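Minutes of the February meeting
Fladasden Textile and Craft Circle
Held in the upper room at Skulton, start 6:30 in the evening

Chair: Rūta Kairys
Minutes written by the secretary

1. Opening and earlier minutes

The chair opened the meeting and thanked the members for coming in spite of the ice on the hill road. The minutes of the previous meeting were read. One correction was asked: under item 4, the word "dyeing" was written as "dying". With this correction the minutes were approved.

2. Money

The balance of the account after the winter sale is 1437 dollars. The rent for the upper room is paid until the end of spring. The bill for the new ironing boards has not arrived yet, and the secretary will write to the shop again. A member asked if the circle can buy a second steam iron from this balance. The chair prefers to wait until the ironing board bill is known. It was agreed to come back to this question at the next meeting.

3. Spring exhibition

The exhibition will be in the Vasiliu hall, as last year. The hall has given us the long wall and the small side room, but not the entrance, which is already promised to the pottery class. There was a long discussion about the theme. Two proposals were made: "Gardens" and "Night". The members who wanted "Gardens" said that most people already have finished work with flowers, so it will be easy to fill the wall. The members who wanted "Night" said that we had flowers two years in a row and the visitors have noticed it. The vote was in favor of "Night". The members who have flower pieces may show them in the side room.

The rules for pieces are the same as before. Every piece must have a sleeve at the back for the rod, and a label with the name of the maker sewn on, not pinned. Pieces without a sleeve will be given back to the maker. The chair reminded that last year the hanging took until midnight for this reason.
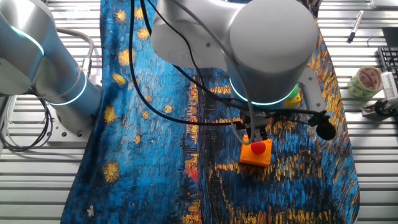 The backdrop for the welcome table was discussed next. The chair would like one large printed cloth there, so that visitors understand the theme when they come in. She asked for the Van Gogh kind of night, with deep blues and golden stars on one side and the streaks of yellow and orange on the other, like lights on water. Some members felt that a printed cloth does not belong at an exhibition of handwork. The answer of the chair was that it will serve only as decoration and will carry no label. It was agreed to use a printed cloth for the table, and to press it well before the opening, as wrinkles show very much under the hall lamps.

4. Quilting class for beginners

The class has 30 places, and there are 43 names on the list. It was proposed to divide the class into 2 groups, one in the afternoon and one in the evening. The teacher agrees to this if somebody else will prepare the fabric packets. Three members offered to cut fabric on the morning before the first class. They ask everybody to bring clean cotton pieces, washed and ironed, no stretch fabric please.

The fee stays the same. Thread is included, scissors are not.

5. Thread order

The order to Temanar will be sent at the end of the month. Members who want to join must write their color numbers on the sheet near the door. Please write the number and not only "dark blue", because there were six different dark blues in the catalog and last time we received the wrong one. Orders are paid when they are collected.

6. Colors for the shared wall piece

The members decided to make one shared piece for the middle of the long wall, from small squares. Each member makes one square. To keep the squares in harmony, a common set of colors was chosen: navy, deep blue, turquoise, yellow-gold, and a little orange and red for the lower right part.

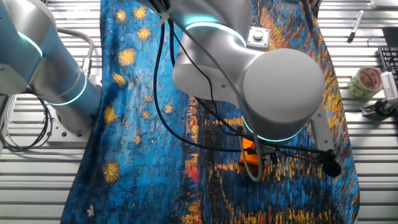
Printed night cloth with the blues, turquoise and yellow-gold for the shared piece.

The size of a square is eight inches when finished, with a quarter inch for the seam on every side. Stars may be sewn on, embroidered or quilted, as each one likes. A member asked if beads are allowed. Beads are allowed, but not closer than half an inch to the seam, so that the sewing machine does not hit them. The squares must be in the box in the cupboard before the April meeting. Whoever does not have a square ready should tell the chair in good time, and the empty place will be filled with plain navy.

7. Other matters

The key of the cupboard was missing for one week and is found again. Members are asked to hang it back on the hook after use.

The kettle needs a new cord. The chair will bring one from home.

A request came from the library for a talk about mending. Rūta Kairys is willing to give the talk if the date does not fall together with the exhibition. The secretary will ask the library for other dates.

The meeting closed at 8:15. The next meeting is in the same room, at the same hour.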